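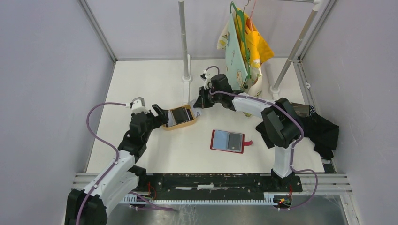

The Resting Heart of Grigoris Kyriakidis

Search stories
Search
Type and press enter

The Naltavel gym put you on the bicycle first, before you had time to change your mind. Grigoris had been given the assessment as a retirement present by his colleagues at Quaye, who had also considered a clock.

"Just pedal normally," said Ayuba Kyei, who was twenty-six and had the calves of a statue.

Grigoris had not been on a bicycle since his brother sold theirs. He pedalled as he imagined a normal man would. The screen on the handlebars thought for a while and offered him a number.

"1027," he read. "Is that good?"

"It's a Vinora score. It's personal to you."

"But is it good?"

Ayuba looked at the screen with great kindness. "It's a starting point," he said.

There followed a business with a rubber strap and another in which Grigoris stood on one leg while looking at a poster of a waterfall. He managed the left leg well. On the right he had to hold on to Ayuba, and they stood together for a time like people waiting for a ferry.

He went home with a printout and a pot of powder that was meant to taste of vanilla. His wife read the printout at the kitchen table with her glasses pushed up.

"It says you have the lungs of a man of seventy-one."

"I'm sixty-six."

"I know how old you are. Who's the man?"

He went three times a week after that. He bought shorts. He learned to say "reps" without lowering his voice, and he began taking the stairs at the library, where there were four of them. In April he gave up the powder and told Ayuba he hadn't. By summer he had opinions about hamstrings, and people at the bus stop had started to stand a little further off.

The second assessment was at the end of his membership. He slept badly and ate a banana in the car park. Then he pedalled, and he did not pedal normally, he pedalled like a man with a dog behind him, all the way up Ayuba's imaginary hill and down the other side.

"1051," said Ayuba, and shook his hand.

Grigoris got off and sat on the mat until the waterfall stopped moving. There was a fat man by the door in new white trainers, holding a gift voucher, watching the bicycle.

"What did you get?" the man asked.

"It's personal to me," said Grigoris, and told him.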